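Seed stash, September sort-out

Well, I finally did it. I dragged every packet out of the Ersoy tin and went through the lot before the weather turns, and I found way more lavender than any sane person needs (my husband's word was "hoarding," but what does he know, he grows gravel). I order a few at a time when I can't sleep, mostly from Zelline and once or twice from Enura, and then forget I did it. So if you've been wondering what's going into the long bed by the fence next year, have a look!

The lavender. A big packet and a little one, both BEISHU, both with those gorgeous blue-violet spikes on the front. "Sowing The Seeds Of Happiness," it says, and I'm a sucker for that kind of thing.

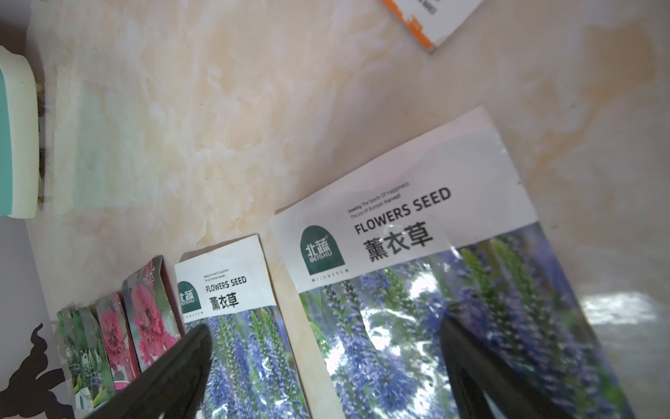 Issa Karaki wrote in to say that lavender from seed took forever until the packets went in the fridge for a few weeks first, and that a gritty mix made all the difference after that. Thank you, Issa! I've cleared a shelf next to the butter. Last time I just pressed them into regular potting soil on the windowsill, got 13 seedlings, and was so proud of them I gave most away before they'd done a thing.

Now for the one I'm really excited about. My grandmother had hollyhocks up against the garage, taller than the door, and I've wanted them ever since. They'll go at the back of the bed, where the old Estitov trellis can hold them up when it gets windy. I'm starting half indoors and chucking the other half straight in the ground, just to see who wins. 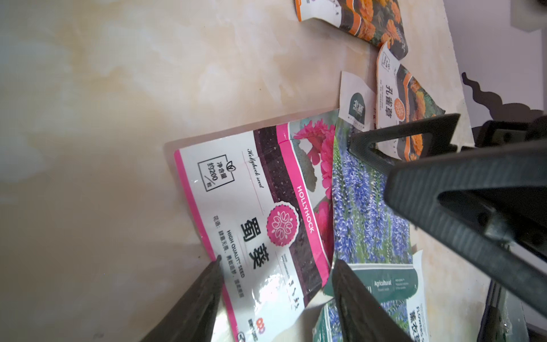 Hollyhock, with more lavender beside it. The packet says about 200 seeds.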